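Switching Our Water Heater, Eight Months In

Posted in June by the blog owner

We replaced the water heater last fall and I said I would write it up once we had a winter of bills to look at. We do now.

The old one was a gas tank that came with the house. It had rust around the bottom fitting and the burner had started going out on windy nights. The plumber who drained it for us two years ago said it had another year in it, so we got more than we were told to expect. I didn't want to wait for it to leak into the finished part of the basement.

I got three quotes. Two were for another gas tank and one, from Trileseck, was for a heat pump unit with a 65 gallon tank. The gas quotes were cheaper up front. The Trileseck quote came to $3272 installed, and that included the new circuit, the condensate line and hauling away the old tank. The cheapest gas quote was $3045, but it left out the chimney liner, and the inspector in Hikbridge has been asking for those on every new gas install. Once I added the liner, the heat pump was the lower number. That made the decision pretty easy.

The install took one long day. They shut the water off at eight in the morning and we had hot water again by dinner. The only holdup was the breaker panel, which was full, so they swapped two of the old breakers for a tandem. Ask about your panel before anybody comes out. If ours had needed a subpanel the price would have been a lot different.

A few things about living with it.

It makes noise. I'd compare it to a window air conditioner on low. You can't hear it from upstairs, but if I'm at the workbench I turn the radio up a notch. We put rubber pads under the feet in December and that took care of most of the buzz that was coming through the floor joists.
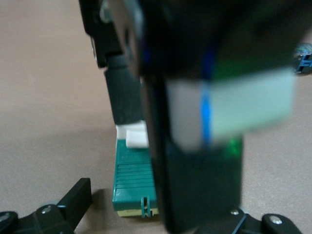 It also cools the basement. In January the thermometer by the stairs read 54 most mornings, where it used to sit at 60 or so. I moved the seed trays up to the spare room for that reason. In the summer this should be a plus, and I already notice the dehumidifier bucket needs emptying less often.

Hot water takes longer to come back. With the old tank two people could shower, run the dishwasher, and be fine again in half an hour. Now it's more like two hours if it stays in heat pump mode. There is a hybrid setting that turns on the electric elements when demand is high, and we used that over the holidays when we had guests. The rest of the time I leave it on the efficient setting and we run the dishwasher at night.

The filter is on top and slides out. I rinse it in the utility sink every couple of months. The drain line clogged once, in March, and I found a small puddle next to the tank. I cleared it with the shop vac and have been pouring a cup of vinegar down the line since then.

Now the money. Between November and the end of May the heater used $222 worth of electricity, going by the meter I clipped onto the circuit. Over the same months the year before, our gas bill was $421 higher than it is now. Some of that is the furnace, which had an easier winter, so I wouldn't put the whole drop down to the water heater. We still pay the fixed monthly charge for gas and will until the furnace goes too.

I was going to apply for the rebate from the county but the form wanted a model number sheet that I had thrown out with the packaging. Skernent Supply, where the installer buys, printed me another one at the counter. It's mailed in and I haven't heard back.

If you have a small closed-off utility closet, I'd think twice, because these need a good amount of air around them. Ours is in the open part of the basement with nothing within four feet of it. I'd buy the same one again. I would have them run the drain line to the floor drain, though, instead of over to the sink where I keep bumping it with the laundry cart.

Next post will be on the gutters on Cervantes Street side of the house, which I have been putting off.

Shares: 14 | Comments: 9

Contact | Copyright, all rights reserved | Back to top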